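Moved my mother's pension paperwork from Akbridge to Clorholm this winter. It took 35 phone calls. I'm writing down what I learned in case someone else is in the middle of it. 1/

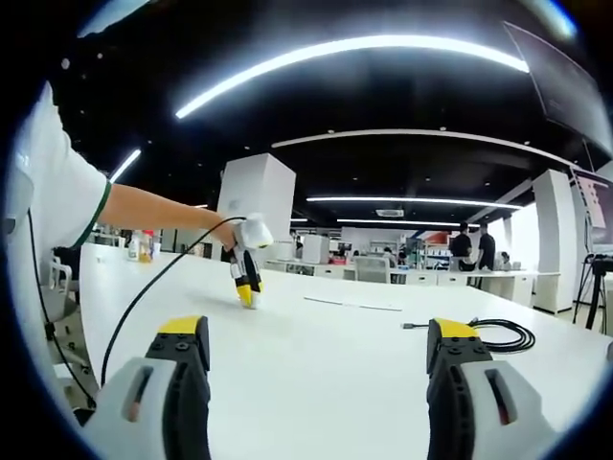 Chrysanthi Katsaros replied that I should start with the change of address, since her own transfer sat in a drawer until the old office had the new street on file. She's right, so I'm starting there.

2/ Change of address goes in first and on its own. Don't put it in the same envelope as the transfer request. The Akbridge office scans one form per envelope, and whatever is behind it gets filed as an attachment. Ours was an attachment for most of January.

3/ Ask for a written confirmation of the new address. It comes by regular mail, to the new address. Keep the envelope too. Clorholm accepted the postmark as proof of the date when the letter itself had none.

4/ The transfer form has a box called "reference period." It does not mean the years worked. It means the last full year in which contributions were paid. My mother retired partway through a year, so hers was the one before that. I filled it in wrong twice.

5/ If there was more than one employer, each one needs its own sheet. She had 3: the school kitchen, the Skanus cannery, and a bakery called Ismail that closed a long time ago.

6/ The school kitchen was easy. The town has the payroll records and mailed copies in a week. No fee.

7/ Skanus has changed owners. The new owner's HR number goes to a recording. There is a second number on the back of old pay stubs, under the address, and that one still works. A woman picked up on the second ring and knew which basement the files were in.

8/ The bakery was the hard one. When a business closes, its payroll records are supposed to go to the county. Sometimes they did and sometimes they didn't. Ours were there under the owner's last name and not the name of the shop. Ask the clerk to search both.

9/ The county charges per page for copies. I asked for the whole file and got a lot of flour invoices. Ask for "wage records only" and put the years on the request.

10/ Someone asked about a power of attorney. Yes, you need one if you're calling for a parent. The general one from the bank was not accepted. Akbridge has its own form, two pages, and it has to be notarized. The library in Clorholm has a notary most afternoons until 4.

11/ Each office wants its own original. Have several signed at once. I had one made, and then drove my mother back to the library for another, and then again.

12/ Money. The gap between the last payment from the old office and the first from the new one was longer than the letter said. Hers came to 2,195 dollars in back payments when it finally arrived, in one deposit with no explanation on the statement. I called to be sure it was hers before she spent any of it.

13/ There is a hardship advance of up to 200 dollars if the gap goes past a month. It isn't on the website. You have to ask for it by name, "interim advance," and it gets taken out of the first full payment. She used it for the heating bill.

14/ Phone tips. The line opens at 8. By 8:20 the wait is over an hour. The last half hour before closing is also fairly good. Lunch is the worst.

15/ Write down the name of whoever you talk to and the time. I used the back of a wall calendar. When one person told me no call had been logged, I read her the time and the name and she found it under a different case number.

16/ That was another problem. We had two case numbers. The transfer got one and the address change got another. Ask them to link the two. It takes a minute, and after that everyone could see the same notes.

17/ Health coverage does not move with the pension. It's a separate form and a separate office, and there is a deadline counted from the date you moved, not the date the pension moved. We made it by four days.

18/ Taxes: you will get a statement from each office for the year of the move. Both are correct. Add them together. The back payment shows up on the newer one.

19/ A few people have asked for the forms. I don't want to post copies because the Akbridge ones were revised while I was using them. Get them at the counter and check that the revision date in the bottom corner matches the one on the wall list.

20/ Still open: the cannery sheet is missing one summer. She remembers working it and has a photo from the company picnic, which they won't take. I've asked for the union dues list. I'll add to this thread when it comes.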